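Club project: arms keep missing clear bottles, fine with labeled ones. Where do we start?

Asked by bramcombe_parent in Robotics > School and club projects
63 views, 3 answers

Hello everyone, and thank you in advance for reading all of this, I do tend to go on. I help out with the after-school robotics club at Bramcombe, and this year our older group is doing a recycling task. Two arms, one bin, a pile of empty drink bottles, and the arms have to get as many as they can into the bin in 8 minutes. The regional meet is in March and they call this event the Surkmont Sort (after the hall, I think).

The kids have trained a policy from their own demonstrations, driving the arms by hand and recording it. It does really nicely with the bottles that have big bright labels. With the plain ones it either closes the gripper a little too high or it ignores the bottle completely and goes hunting elsewhere. We have 7 students taking turns as the driver and they all have slightly different styles, which I wonder about too. Should we record a lot more, or change something about the setup? Our budget for new equipment is close to nothing, I'm afraid, so please be gentle!

Answer 1, from gearhead_dad

Better camera. We had the same thing and a better camera fixed it.

Answer 2, from Helge Solberg (accepted)

First of all, congratulations to your students, because getting two arms to share one pile without bumping elbows is a real achievement and it took our group most of a winter. I coach a club with the same kind of task, so let me tell you what we went through and you can take whatever is useful.

Before you record anything new, go through what you already have. Sit down with the students, some snacks, and a sheet of paper, and mark for each episode which bottle was picked up first. When we did this we found that our drivers nearly always went for the colorful ones and left the clear ones for the end, when they were tired and the timer was nearly out. So the policy had hundreds of lovely examples of grabbing an orange label and very few of grabbing a bare bottle, and those few were rushed. We had 4000 episodes on the drive by then, so you can imagine the faces around the table.

What we did next was record short sessions with only clear bottles, and then sessions with the clear ones mixed in among the others but picked first. Let them lie at all sorts of angles, and stand one up now and then, too.
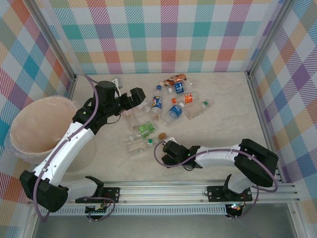

About your seven drivers, I wouldn't worry too much, but do agree on a few habits. Ours are that the arm nearer the bottle takes it, that you pause a moment before closing the gripper, and that you grab near the middle of the body and leave the cap alone. The pause sounds silly and the kids grumbled about it – they like to be fast – but it helped more than any setting we changed. Also keep the bin in one spot for now. You can start moving it once the picking is reliable.

Lighting is worth an afternoon as well. Clear plastic on a pale floor is hard even for me to see with my glasses on. Try a lamp a bit lower and to one side and see whether the edges of the bottles show up better, then leave it exactly there for the demonstrations and for testing. A darker mat is another cheap thing to try if your event allows it. Ask first, ours didn't.

Do write back and tell us how they get on!

Answer 3, from Purificación Peñalver

I agree with nearly everything Helge wrote, and would only add one small thing from our side. Check that your grippers close all the way down on a crumpled bottle. We use the Heminix fingers and they were slipping on the soft ones, and for two weeks we blamed the training, poor thing. A strip of rubber on each finger sorted it out. If somebody in your club has the old Hubáček ones, those are grippier but they wear quickly.

Comment from bramcombe_parent

Thank you all so much. We went through the first batch of recordings with the snacks as instructed, and yes, it's the orange labels first nearly every time. Clear bottle session is next, I've asked the families to start saving them.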